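Mostmont Parents Board > Toys and Playrooms > Play kitchens
Thread: Castari kitchen, a few questions before we put it in the playroom

tallpinesmom
Posted Wednesday, 7:42 pm

We picked up a Castari play kitchen secondhand from a family over in Clunberg. It came mostly assembled and without the instruction sheet. I want to get it set up properly before my daughter's cousins come in June.

Three things. First, the knobs on the range hood. Do they pull off for cleaning or are they fixed? I don't want to yank on them. Second, does anyone hang the utensils under the hood all the time, or do they end up on the floor? Third, is it worth screwing it to the wall? It seems heavy enough, but my son climbs.

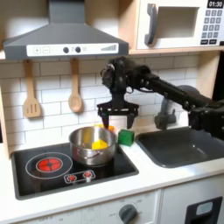
The other thing I can't decide is whether to leave the microwave on its shelf or move it down to a low table. My daughter is short for her age and I'd like her to be able to open the door without a stool. My husband says leave it alone and she'll grow.

duplex_dad
Posted Wednesday, 8:05 pm

Screw it to the wall. Ours went over with a two-year-old hanging off the counter and I had it anchored within the hour. Two L brackets into a stud. If you rent, patch the holes when you leave.

I never pulled the knobs. I wipe them with a damp cloth and go around the edges with a cotton swab.

quiltbarn7
Posted Wednesday, 8:21 pm

We hang the wooden spoon and the slotted spatula under our hood too. They're on the floor every night and back up every morning. My kids seem to like putting them back, so I stopped moving them to a drawer.

I'd leave the microwave up. In our house anything on a low table gets sat on.

gravelroad
Posted Wednesday, 8:48 pm

I'll disagree with the microwave advice. If she can't reach it she won't use it, and then it's a decoration. We moved ours down when my oldest was three and moved it back when he was five. Takes a minute.

Also disagree about brackets if you're in an old house. Our walls are plaster from 1963 and the first screw took out a piece the size of my hand. We used furniture straps into the baseboard and they've held.

duplex_dad
Posted Wednesday, 8:55 pm

Baseboard straps only hold the bottom. The top is what tips.

gravelroad
Posted Wednesday, 9:02 pm

Ours are on the back rail, run down to the baseboard. It's a short kitchen. I've leaned on it and I'm not small.

tallpinesmom
Posted Wednesday, 9:10 pm

Our walls are drywall, so I'll go with the brackets. Thanks both.

Next question. What do you all use for pots and food? The family kept theirs, and we've only got odds and ends. I was looking at the Hägglund wooden set but I'm not sure it's worth buying new.

quiltbarn7
Posted Wednesday, 9:26 pm

Go to the thrift store and buy real pots in small sizes. A little stainless saucepan costs next to nothing and it won't crack. The plastic ones that come in sets split at the handle.

Food can be anything. Mine cook blocks more than they cook food. I bought a big bin of felt vegetables and it's been in the closet for months.

oatmealagain
Posted Wednesday, 9:40 pm

Real pots are loud. I say this as someone with a downstairs neighbor. If you have hard floors, put a rug in front of the kitchen first.

Other than that I agree. Ours has a metal pot and a mix of blocks and toy vegetables, and everything goes in together and gets called soup.

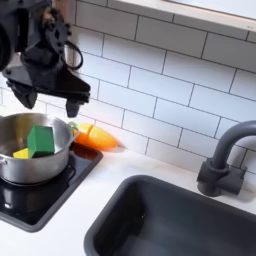 Block soup, with the carrot beside the pot.

The counter is the part that gets the most use at our house. The oven is where lost shoes go. If I were buying again I'd pick whichever one had the most counter next to the stove -- the rest of it hardly matters to them.

hexkey_helen
Posted Wednesday, 9:58 pm

Does a metal pot scratch the cooktop? Ours is the same shiny black kind and I've been making the kids use wooden pans on it.

oatmealagain
Posted Wednesday, 10:04 pm

Fine scratches, yes, if they drag it. You see them when the sun is low. I don't mind them. You could cut a circle of felt and glue it to the bottom of the pot, but the glue lets go if anyone puts water in it.

gravelroad
Posted Wednesday, 10:11 pm

I'd mind them. I sold our first play kitchen and the buyer knocked money off for the stove top. If there's any chance you'll resell, keep metal off it or lay down a thin cork mat.

quiltbarn7
Posted Wednesday, 10:19 pm

It's a toy. By the time we're done with ours nobody will be paying for it.

tallpinesmom
Posted Wednesday, 10:30 pm

I'm somewhere in the middle. Ours came used, so I'm not going to worry about a few marks, but the cork mat is a good idea and I have a leftover piece in the garage.

Plan so far: brackets on the wall, rug in front, thrift store pot, blocks we already own. Skipping the Hägglund set for now. The microwave stays up until I see whether she complains.

One last thing, does anybody have the Castari instruction sheet? There's a bag with 7 screws taped inside the cabinet and I can't tell if they're spares or if something was left out.

duplex_dad
Posted Wednesday, 10:37 pm

Check the back panel. On ours the back went on last with short screws, and it'll stand up fine without half of them. Push on it from behind the sink. If it flexes, that's where they go.

I'll look for the sheet tomorrow. It's in a folder with the car seat manuals, or it was.

tallpinesmom
Posted Wednesday, 10:52 pm

It flexes. Thank you. Going to find a screwdriver.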